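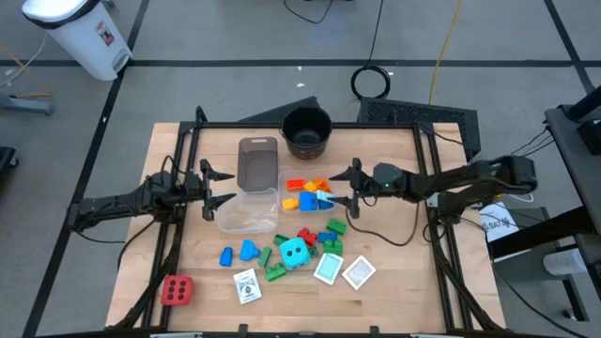
티켓 등록 시점의 작업대 고정 카메라 화면. 두 팔 모두 그리퍼를 벌린 상태.

지원 > Cleltimthorpe 양팔 셀 > 플래너/인식 > 오른팔 트레이 접근 시 충돌 오탐

제목: 오른팔이 트레이 위에서 후퇴 경로를 못 만듦 (Wodorier가 START_IN_COLLISION만 반복)
상태: 해결, 후속 작업 하나 남음
모듈: Butalix 점유맵 노드, Wodorier 플래너

증상부터 적을게요. 오른팔을 작은 투명 트레이 쪽으로 보내면 접근까지는 잘 돼요. 그런데 거기서 다음 목표를 주면 Wodorier가 계획을 아예 시작하지 않습니다. 로그에는 이 줄만 계속 쌓여요.

[planner] start state invalid: link right_finger_b <-> occupancy (START_IN_COLLISION)
[planner] 0 candidates, request rejected

지금 자기 손가락이 뭔가에 박혀 있다고 주장하는 건데, 화면을 보면 손가락은 그냥 트레이 위에 있잖아요. 하늘색 블록 끝을 좀 가리고 있기는 해도 점유맵에 찍힌 덩어리는 블록 크기가 아니었어요. 손가락 뒤쪽으로 꼬리처럼 길게 늘어져 있었거든요. 뷰어에서 처음 봤을 때는 무슨 혜성인 줄 알았네요.

왼팔은 같은 명령을 줘도 멀쩡합니다. 이것 때문에 초반에 한참 헤맸어요. 둘 다 같은 설정 파일을 읽으니까 당연히 오른쪽 하드웨어부터 의심했죠.

재현 방법
- 브링업 후 두 팔 홈 위치로
- 오른팔 목표를 tray_above로 지정, 속도 스케일은 기본값
- 도착하자마자 바로 tray_retreat 요청
- 안 되면 그대로 두고 재요청해도 계속 안 됨

바로 요청해야 잘 나온다고 적어 뒀는데 한번 걸리면 기다려도 안 풀려요. 처음엔 이 두 가지가 서로 안 맞아서 같은 버그가 맞나 싶었습니다. 이유는 뒤에 나와요.

시도 1: 투명 플라스틱 탓하기

솔직히 제일 먼저 떠오른 범인이 이거였어요. 트레이도 투명하고 그 왼쪽에 있는 보관 용기도 투명하고, 갈색 뚜껑은 용기 뒤에 비스듬히 세워져 있고... 깊이 카메라 입장에서는 정말 싫은 조합이죠. 구멍 난 깊이값이 보간되면서 허공에 점이 생기는 건 전에도 겪었고요.

그래서 Butalix에서 트레이와 용기 영역을 통째로 마스킹하고 다시 돌렸습니다. 점유맵이 눈에 띄게 깨끗해졌어요. 오, 됐다! 하고 후퇴를 요청했더니 똑같이 거절. 혜성 꼬리도 그대로 있었고요. 마스킹은 일단 되돌렸습니다. 용기를 아예 모르는 플래너가 왼팔을 움직이게 두고 싶지는 않아서요.

시도 2: 패딩 줄이기

Malte Baumgart가 채팅으로 손가락 링크 패딩을 물어봤어요. 확인해 보니 충돌 검사용 패딩이 두 팔 모두 같은 값이었고, 반으로 줄여도 결과는 같았습니다. 0으로 내렸더니 가끔 통과하긴 했는데 이건 고친 게 아니라서 원래대로 돌려놨어요. 가끔 통과한다는 게 오히려 신경 쓰이더라고요. 점이 링크 표면 바로 옆에 있다는 얘기니까요.

시도 3: 작업대 위 물건 의심

앞쪽에 초록 블록이랑 하늘색 주사위가 모여 있고 카드도 놓여 있어서, 혹시 인식 쪽이 물체를 잘못 묶어서 큰 박스로 넘기나 봤습니다. 물체 박스 토픽만 끄고 재현했는데 그대로 나와요. 점유맵만 끄면 사라지고요. 이걸로 물체 검출기는 용의선상에서 뺐습니다. (검출기가 카드 쪽에서 라벨을 왔다 갔다 하는 건 별개 문제라 따로 올릴게요.)

시도 4: 셀프 필터

여기서부터가 진짜예요. Butalix는 점군을 점유맵에 넣기 전에 로봇 몸체에 해당하는 점을 지우잖아요. 지워야 할 점이 남으면 로봇이 자기 손을 장애물로 보게 되고요. 꼬리 모양이 손가락이 지나온 길이랑 비슷해서 디버그 출력을 켰습니다.

[self_filter] cloud stamp 기준 right arm tf: latest (fallback)
[self_filter] cloud stamp 기준 left arm tf: exact

찾았다! 싶었죠. 왼팔은 점군이 찍힌 시각의 관절 자세를 찾아서 쓰는데 오른팔은 그 시각의 자세를 못 찾고 최신 값으로 대체하고 있었어요. 팔이 서 있을 때는 최신 값이든 과거 값이든 똑같으니까 티가 안 납니다. 움직이는 동안에는 필터가 손가락의 현재 위치를 지우고, 점군에 찍힌 조금 전 손가락은 그대로 맵에 들어가요. 이게 꼬리의 정체였습니다.

그럼 왜 오른팔만 그러느냐. 관절 상태 토픽을 녹화해서 스탬프를 비교해 봤어요. 오른팔 드라이버의 스탬프가 점군보다 200 ms 앞서 있었습니다. 버퍼를 뒤져도 점군 시각에 해당하는 값이 없는 게 당연하죠. 필터의 버퍼 길이가 그보다 짧게 잡혀 있어서 필요한 구간이 이미 밀려나고 없었거든요.

스탬프가 어긋난 원인은 Helmut Reuter가 찾아 줬어요. Kleinschmidt 브랜치를 합칠 때 오른팔 드라이버 런치 파일에 use_host_clock 옵션이 빠졌답니다. 왼팔 쪽에는 들어 있고요. 복사해서 붙여 넣은 파일 두 개를 따로 관리하면 이렇게 되네요. 제가 만든 구조라서 할 말은 없습니다...

기다려도 안 풀리던 이유

꼬리가 잘못 생긴 건 알겠는데, 멈춰 있으면 다음 프레임들이 지워 줘야 하는 거 아니냐고 Malte가 물었고 저도 같은 생각이었어요. 점유맵은 20 Hz로 갱신되니까 금방 사라져야 맞죠.

그런데 지우기는 광선이 그 칸을 통과해야 일어납니다. 팔이 트레이 위에 서 있으면 손목 하우징이랑 케이블이 카메라와 꼬리 사이를 가려요. 광선이 손목에서 끝나고 그 뒤 칸은 영영 갱신이 안 됩니다. 셀프 필터가 몸체 점을 제거한 자리도 "비어 있음"으로 치지 않고 "모름"으로 두게 되어 있고요. 이 동작은 의도한 거라 안 건드렸어요.

팔을 비켜야 꼬리가 지워지는데 꼬리 때문에 팔을 못 비키는 상황이었던 거죠. 손으로 점유맵을 초기화하면 바로 풀리는 것도 이걸로 설명이 됩니다.

적용한 수정

첫째, 오른팔 런치 파일에 빠진 옵션을 넣었습니다.

right_arm_driver:
 use_host_clock: true

둘째, 셀프 필터가 정확한 시각의 자세를 못 찾으면 최신 값으로 때우지 말고 그 점군을 버리게 했어요.

self_filter:
 tf_policy: exact_or_drop
 warn_after_drops: 7

연속으로 7 프레임을 버리면 경고가 올라옵니다. 조용히 대체하던 게 이번 일에서 제일 얄미웠어요. 디버그를 켜기 전까지는 로그에 한 글자도 안 남았으니까요. 점군을 버리면 맵이 잠깐 오래된 상태로 남는다는 단점이 있는데, 경고가 뜨면 Wodorier가 새 요청을 받지 않도록 묶어 뒀습니다.

셋째, 두 런치 파일을 팔 이름만 인자로 받는 파일 하나로 합쳤어요. 이건 Helmut이 리뷰해 줬고 이미 머지됐습니다.

확인

접근과 후퇴를 묶어서 200회 돌렸고 START_IN_COLLISION은 안 나왔습니다. 디버그 출력도 양팔 다 exact로 찍혀요. 속도 스케일을 올려서도 돌려 봤는데 꼬리는 안 생겼고, 버려진 점군은 브링업 직후에 2 프레임 있었습니다. 버퍼가 차기 전이라 그건 정상으로 보고 있어요.

두 그리퍼를 작업대 가운데서 마주 보게 두고 번갈아 움직이는 것도 해 봤어요. 이 자세에서는 서로가 서로의 장애물이 되니까 필터가 틀리면 제일 먼저 터지는데, 조용했습니다. 다만 양팔을 동시에 움직이는 계획은 이번 확인에 안 넣었어요. 그쪽은 플래너 경로가 달라서 같이 묶어서 통과라고 쓰기가 좀 그래요.

댓글

Malte Baumgart, 14:20
exact_or_drop이 기본값이 되는 건가요? 다른 셀은 드라이버 스탬프를 점검한 적이 없어서, 업데이트하자마자 경고만 쏟아질까 봐 걱정입니다.

작성자, 14:35
기본값은 일단 예전 그대로 두고 Cleltimthorpe 설정에서만 켰어요! 대신 fallback을 탈 때마다 경고는 모든 셀에서 뜨게 바꿨습니다. 경고 보이는 셀부터 하나씩 스탬프 맞추고 넘어가면 될 것 같아요. 녹화에서 스탬프 차이 뽑는 스크립트는 tools 밑에 올려 놨고, 토픽 이름 두 개만 넘기면 됩니다.

Helmut Reuter, 15:10
스크립트 돌려 봤습니다. 토픽 순서를 바꿔 넣으면 부호가 반대로 나오는데 도움말에 설명이 없네요. 그리고 점유맵 초기화 버튼은 이제 빼도 되지 않나요?

작성자, 15:25
부호 설명은 방금 추가했어요, 고맙습니다. 버튼은 조금만 더 두고 싶어요. 양팔 동시 계획 쪽 확인이 끝나면 그때 빼겠습니다. 그 확인을 후속 티켓으로 만들어서 여기 연결해 둘게요. 투명 용기 주변의 깊이 노이즈도 이번 원인은 아니었지만 마스킹 켰을 때 맵이 확실히 깨끗해졌으니까, 같은 티켓에 메모로 남겨 둡니다.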